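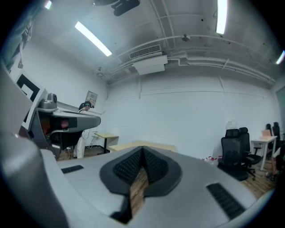

Two grippers above a wood-grain floor.

Malathi Panicker begins as pastoral assistant

Malathi Panicker joined the staff of the Lostidell circuit in June and has now finished her first months of visiting. She works three days a week, mostly with the chapels at Lostidell and Umaseck, and takes one service a month at each.

Malathi grew up in a Syrian Orthodox family and began attending a Methodist church as a student, when a flatmate asked her to help with the music. She was received into membership two years later. She trained as a pharmacist and worked in hospitals before becoming a local preacher, and completed her certificate in pastoral care last year. She is married with two sons, and plays the viola when there is time.

Her main task this year is home visiting. The circuit has 718 people on its pastoral lists, and some 100 of them can no longer get to a service. Malathi would like to see each of them before next summer. If you know of someone who would welcome a visit, please tell your pastoral steward or leave a note in the vestry box. She can bring Holy Communion by arrangement with the minister.

She will also lead a Bible study on the Letter of James, starting after harvest. It will meet in the small room at Umaseck at 2 pm and again at 7.30 pm, with the same material at both. There is no need to have done any reading beforehand. Large print copies can be ordered from her. 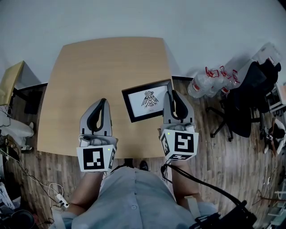
Pair of grippers at the light wooden table.

Rigoberto Cuautle continues as superintendent minister and remains the person to contact about weddings, baptisms and funerals. He has asked us to say that his day off has moved, and that messages left on the manse telephone will be answered the following morning.

The post is paid for from the Fikre bequest, which came to the circuit four years ago for work among older people. The circuit meeting has set aside £2400 from it this year for travel and training, in addition to salary. The post is funded for three years and will be reviewed after the second.

A welcome service for Malathi was held at Lostidell on September 28, 2022. The retiring collection raised £3182 for the hospice, including one large gift made in memory of a former member. Thank you to the choir, and to those who provided the tea. Two casserole dishes and a blue umbrella were left in the kitchen and can be claimed after any morning service.

Contact the circuit office | © Lostidell Circuit | Back to top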